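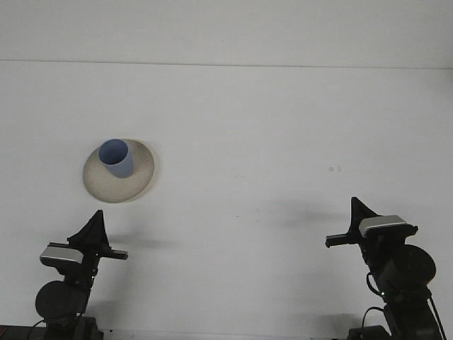 Tableware and Table Check - Drullton rental studio, Room 11
Checked on: June 2, 2021
Result: Pass, with three things to fix

I went through the list from top to bottom this time, and I've put my comments under each item so the next person doesn't have to guess what I meant. (Last month I just wrote "fine" nine times and then couldn't remember why one of them had a question mark.) OK means OK, FIX means somebody needs to do something, and N/A means skip it.

1. Table stands level and doesn't rock
OK. I leaned on all the corners, pretty hard too, and it stayed put. It used to rock like crazy back in May before the new feet went on, so I'm thrilled with this one.

2. Tabletop clean, no chips or lifted spots
OK. White shows everything, so I got down low and looked along it with a flashlight. One sticky patch near the front, which came off with warm water and a cloth. Please don't use the scouring powder on it! It leaves a dull spot and then we're all staring at the dull spot forever.

3. Wall behind the table free of scuffs
OK. I wiped it down while I was there.

4. Plate: rim
OK. This is the beige speckled one. I ran a thumb all the way around the rim, slowly, and then went around again with a cotton ball, because cotton snags on chips that a thumb misses. No snags. The speckles do make it harder to spot a tiny nick by eye, so do it by touch, even if you're in a hurry.

5. Plate: face and underside
FIX. The face is good. The underside has a rough patch on the foot, about the only thing I didn't like, and it could scratch the table if someone slides the plate instead of lifting it. It needs a little sanding or a felt pad. I've put felt pads on the Grurkley order, product line 507 in their catalog.

6. Plate sits flat
OK. I set it down by itself, well away from everything else, and pressed on one side of the rim and then the other.
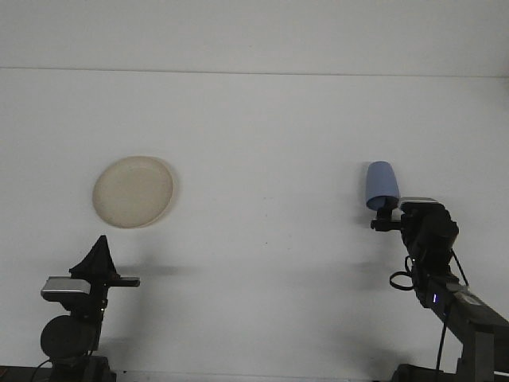
No wobble and no clicking, so I'm happy with it. If you ever do hear a click, turn the plate a quarter turn and try again before you write it up - there could just be a crumb under it.

7. Cup: rim and inside
OK. The blue cup is easy on the outside and a pain on the inside, where it gets dark and you can't see a thing without a light. I used the flashlight again. No stains, no cracks, nothing stuck to the bottom.

8. Cup: outside wall
OK. No handle to worry about on this one, so it's a quick item. Do wipe it dry before you check, though. Water beads look an awful lot like scratches, and I nearly failed a perfectly good cup over it last month.

9. Cup on plate
OK, with a comment. The plate doesn't have a well in the middle to hold a cup in place, so the cup can end up anywhere, and off to one side is how it usually goes. For this check I want to know two things: does it stand on its own when it's fully down, and does the plate stay flat with the cup off center? Yes to both. Look at the base of the cup once it's down and make sure the whole thing is touching.
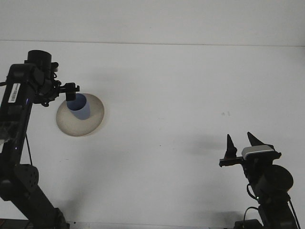 Item 9: blue cup at a slight tilt, toward the upper left of the beige plate.

10. Dishwasher labels
FIX. The sheet in the cupboard still lists the old Dahlgren plates, and those are long gone. I crossed them out in pen, but it needs a proper reprint. Bigger type would be lovely too.

11. Storage shelf
FIX. The liner on the second shelf is curling up at the front. I flattened it with a couple of heavy books overnight, and by morning it was curling again, so it's time for a new piece. Cut it 71 centimeters long and you won't have to trim it.

12. Breakage box and gloves
OK. Box is there, lid closes, gloves are inside. The dustpan is the Jurkex one with the rubber lip, and it's so much better than the old one that I'm a little jealous and may buy one for home.

13. First aid kit
OK. Bandages restocked, nothing expired.

14. Cups and plates stacked separately
N/A. Nothing was stacked when I came in.

Open items: felt pads (5), new label sheet (10), shelf liner (11). Next check is due in 90 days, or sooner if anything gets dropped. Please initial next to the open items as you finish them and leave the sheet on the clipboard inside the cupboard door.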